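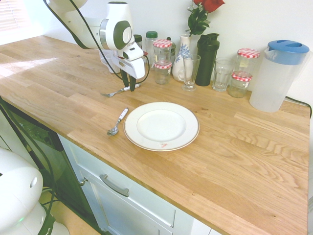

Ticket: Checklist items come back unchecked after sync, Tendside unit

Status: Open, waiting on customer
Product: Stilby (phone app + web)
Opened by: So-yul Kang
Opened: Dec 1, 2024

Problem

Cleaner finishes the turnover checklist on the phone. All green. Hits Done. I open the web side a bit later and the Kitchen section is unchecked again, all of it. Bedroom and bath stay fine. Then the app mails me "turnover incomplete" and holds the door code for the next guest. So guest is standing outside with bags and no code and I'm typing it in by hand from the grocery store.

Only the Tendside apartment. My other place is fine, same account, same cleaners (Ha), same template as far as I can tell.

Setup

Phone app, newest version, updated last week
Web side in the normal browser, also tried a private window
Door lock goes through Ulura, linked in Settings > Connections
Kitchen section has 21 items
Auto-hold on door code is ON, grace period 12 minutes

What I tried so far

1. Logged out and in on the phone. No change.
2. Deleted app, put it back. Lost the offline photos, thanks. No change.
3. Unlinked Ulura and linked it again. Code hold still happens. Makes sense I guess, the lock is only doing what the checklist tells it.
4. Checked every kitchen item off by hand on the web. THIS sticks. Until someone opens the phone app, then it's blank again.
5. Turned off Wi-Fi on the phone, did it all on cell data. Worked once. Did not work the second time.
6. Made a brand new checklist from the template. Fine for one turnover, then same thing.

Need this fixed before the next check-in or at least tell me how to turn off the hold for one unit without turning it off for both. I looked. Can't find it.

Reply 1, Bo-ram Yeom

Hi So-yul, sorry about the lockout. To switch off the hold for a single unit: open the unit, Access tab, scroll past the guest message box, "Hold code until checklist is done." It's easy to miss on a phone, so use the web side. Please do that first so the next guest gets in.

Then three questions. Does the phone show the kitchen section as blank too, or just the web? Is there more than one phone signed in for this unit? And do any kitchen items have a name that was edited after the checklist was made?

Reply 2, So-yul Kang

Found the switch. Off for Tendside now. It was under the message box like you said, never would of scrolled that far.

Answers.

Phone shows all green right after Done. Web shows blank. Close phone app and reopen, phone is blank too. So the phone catches up to the wrong thing.

Phones: mine, and two from Ha. One of theirs is an old one they keep in the supply bag. Don't know if it's signed in. Asking.

Edited names: yes, a bunch. I redid the kitchen list in March when I got tired of "misc cups." Split it into real lines. Things like plates, forks, spoons, French press, glass mug, spice jar, pantry containers. Some of the old lines I renamed, some I deleted and typed new. Can't tell you which were which anymore.

Also, may or may not matter, item 17 shows twice on the old phone according to Ha. Once as "misc cups" and once as "mugs." I only see mugs.

Reply 3, Bo-ram Yeom

That helps a lot. If an old phone still has the list from before your edits, it can push its own copy of the section when it comes online. Our server then sees two versions of the same section and keeps the one with the later phone clock. Could you look at the time on that old phone?

Also please go to the unit, History, and set the filter to Section resets. Paste whatever is listed for Kitchen.

Reply 4, So-yul Kang

Clock on old phone is 7 minutes fast. Ha says its always been like that, automatic time was off.

And yes it's signed in. Sits in the bag, wakes up whenever the bag is somewhere with Wi-Fi it knows. Which is the Tendside apartment. It has never been on the Wi-Fi at my other place. So that's why only one unit, I think?

History, Kitchen only:

Section completed, phone B
Section reset, phone C
Section completed, web
Section reset, phone C
Section completed, phone B
Section reset, phone C

C is the old one. Every single time.

Done now:
- automatic time ON, clock matches mine
- signed C out of Stilby
- deleted the app on C
- deleted the Kitchen section at Tendside and built it again from nothing, no copying

Ran a fake turnover. Checked everything from phone B, hit Done, closed it, opened it, refreshed web. Still green. Left the hold OFF for now because I don't trust it yet.

Two things I still want. One, don't let a dead phone overwrite a live checklist, at least ask somebody. Two, when a section resets, put WHICH phone did it in the email. I had that answer sitting in a History filter the whole time and the email just said incomplete. 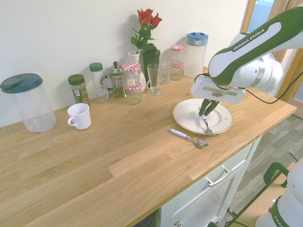 Bo-ram Yeom: Good news on the test run, and thank you for pasting the history. I've filed the overwrite as a bug and linked this ticket to it. The phone name in the email is a separate request, filed as well, no date I can promise on either one. I'd leave the hold off through your next real turnover, then turn it back on if Kitchen stays green overnight. If you see another reset from phone C after the sign-out, reply here and I'll clear its saved copy on our end. Ticket stays open until I hear from you.

Reply 5, So-yul Kang

OK will do. Ha is retiring the bag phone anyway. Next checkout is tomorrow, will post the History after.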